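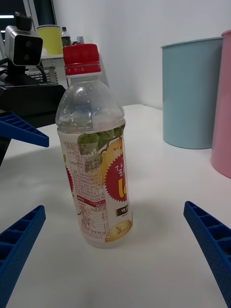
Air always carries some water as vapor, and in this unit we study what happens when the air cannot carry all of it any more. The warmer the air is, the more vapor can be present before it starts to turn back to liquid. When moist air touches a cool enough surface, a part of the vapor becomes liquid on that surface. Small droplets inside a capped drink bottle, clinging to the clear plastic over the label, are a case every student knows from home. A storeroom with a cold outer wall follows the same physics, only the volume is bigger and the air can come and go. We begin with the words, because in past years most of the mistakes in the written work came from mixing them up.

## Terms

**Absolute humidity** is the mass of water vapor in a given volume of air. The usual unit is grams per cubic meter.

**Relative humidity (RH)** compares the vapor present with the most that could be present at the same temperature. It is given in percent. If you heat the air in a closed room and add no water, the absolute humidity stays the same but the relative humidity goes down.

**Dew point** is the temperature at which the air would become saturated if you cooled it without adding or removing vapor. A surface colder than the dew point of the room air will collect water.

Please do not write "the humidity rose" in your report. Write which humidity you mean.

## A quick rule for the dew point

For moist air (RH above one half of saturation) there is a simple estimate. Take the number of percentage points that are missing to full saturation and divide by 5. The result is how many degrees Celsius the dew point lies below the air temperature.

Suppose that the RH is 10 points below saturation. Then 10 divided by 5 gives 2, so the dew point is 2 °C below the air temperature. You can see that in such a room a wall does not need to be very cold – a small difference is enough to make it wet.

The rule becomes poor in dry air. For the winter readings use the chart which Nabila Ashour will give out at the start of the practical.

## The Donby storeroom

Our case study is the paper store at Donby, on the ground floor, with one outer wall facing north. The boxes stood directly against this wall. In January the staff found mold on the back side of the boxes, while the front side and the labels looked perfectly good. The room sensor showed a moderate RH during the whole month, and for this reason the first report said that there was no moisture problem.

Where was the mistake? The sensor was hanging in the middle of the room, where the air was warm. Behind the boxes the air hardly moved, and the wall there received little heat from the room. The absolute humidity was nearly the same in both places. The temperature was different, so the RH close to the wall was much higher than the sensor could show.

Two remedies were discussed. Tetsuya Wada proposed to move the shelves away from the wall and let the air pass behind them. Arsen Zhuravel preferred a dehumidifier. Read both proposals in the course folder before you form an opinion, and note that a dehumidifier does not make the wall warmer.

Mold can begin to grow before there is any visible water. High RH at the surface for a long enough time is sufficient, so "the wall felt dry" is weak evidence.

## Practical work

You will work in groups of three. Each group measures:

- air temperature and RH in the middle of the room
- air temperature and RH in the gap behind a shelf
- surface temperature of the outer wall, at floor level and at head height

Leave the sensor in its place for 5 minutes before you read it, and do not hold it in your hand or breathe on it. Kohei Ichikawa has the surface thermometers and will show how to fix the probe with tape.

Calculate the dew point for both air readings and compare them with the wall. If the two dew points are far apart, check the instruments first – then ask if there is a source of water behind the shelf.

## For the next class

Read the Plelldale notes on air exchange, sections 2 and 3. Questions about the report format go to Tomoyo Minami.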